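Working Group on Hand-Held Gripper Practice
Minutes of the fourth meeting, held in March at the Trosby site, Room 7

Chair: Ratree Thongdee
Secretary: Junaid Sethi
Also represented: Bostden, Pugh, Holtomdale
Apologies were received from the second Pugh delegate.

1. Minutes of the previous meeting
The minutes were agreed as a true record, subject to one correction under item 5, where "daily" should read "at the start of each shift".

2. Condition of gripping pads
The group considered the draft clause on pads.

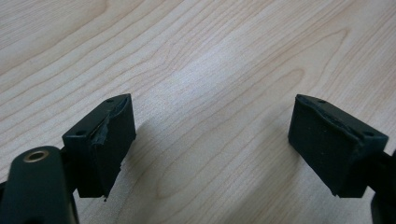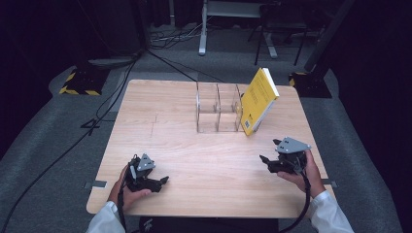
The Chair reminded members that the present code says only that pads must be "in good order". Trosby and Holtomdale had been reading this differently. Holtomdale replaces a pad at the first sign of lifting at an edge. Trosby has allowed lifted pads to stay in use until the end of the session, provided that the gripping face is still covered.

The Bostden delegate was of the view that a torn pad changes how thin or smooth items sit in the jaws, and that recordings made with one should not be mixed with others unless they are marked. Pugh agreed in principle but asked that the rule be short enough to fit on the check card.

After discussion it was agreed that:
2.1 A pad which is torn, split or has a loose flap shall be taken out of use before the next recording begins.
2.2 A pad which is lifted at the edge only may be used to the end of the session, and the lifting shall be entered in the log.
2.3 Pads shall be changed in pairs, left and right together, on the same gripper.
2.4 Loose material shall not be trimmed off or glued back by the operator.

Holtomdale asked for its reservation on 2.2 to be noted.

3. Inspection interval
The draft proposed a check of both grippers every 1000 grasps. Junaid Sethi pointed out that sites do not all count grasps in the same way, and that one site does not count them at all. Members preferred an interval based on recordings. It was agreed that pads, screws and fingers shall be looked at after every 16 recordings and at the start of each shift, whichever comes first. The figure will be looked at again once two sites have returned their logs.

4. Cables and floor area
Members discussed cables running from grippers and across the floor of the work area. The draft clause required all cables to be taped down. Pugh objected that tape leaves residue on carpet and is seldom put back after a table is moved. The wording was changed to: "Cables shall be routed so that the operator can stand and step back without treading on them." Cables from the grippers themselves shall have enough slack for both arms to reach the far edge of the table.

The question of hazard striping on equipment bases was raised. The Chair ruled that this belongs to the site safety rules and should be left out of the code.

5. Table layout
Bostden proposed that objects be returned to a marked starting position between recordings. Trosby preferred that positions be varied on purpose and that the variation be written into the task sheet. No agreement was reached. Both texts will be circulated as options A and B, and comments are to reach the Secretary within 10 working days.

6. Actions
Secretary: redraft clauses 2 to 4 and circulate them with these minutes.
Trosby: supply the wording of its present log sheet, including the column for pad faults.
Holtomdale: put its reservation on 2.2 in writing, with any records that support it.
Pugh: prepare a trial check card, one side only.

7. Any other business
Bostden asked whether spare pads could be bought jointly. The Chair asked each site to send its yearly use to the Secretary before the matter is taken further.

8. Next meeting
To be held at Holtomdale. The date will be confirmed by the Secretary.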